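The town of Irno sends 988 tons of food scraps to the landfill each year, where they rot and release methane. Most of that material could become compost. The council should approve curbside collection before the September budget closes.
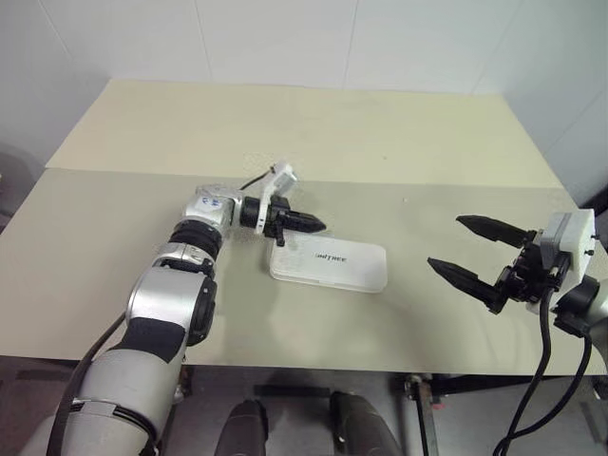
Vol. 34, p. 60

Opponents point to the cost of new bins and trucks. Their concern deserves a fair hearing, but landfill fees rise whether the town acts or waits. Neighboring Ocampo began with 800 households and extended the service once residents had learned to sort their scraps. 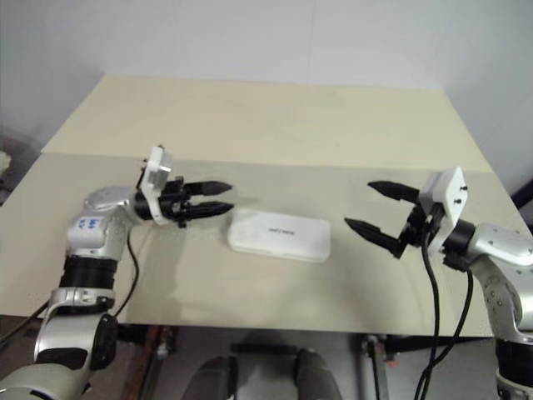 A similar start would suit Irno. Participation should be free during the first year, and apartment buildings must be included from the beginning. Renters also pay for waste disposal, and they have been left out of earlier programs.

Consolacion Catacutan

12 shares | 3 comments

Related
Who Pays for the Candico Landfill?
Lucía Arroyo: Clean Water for Standia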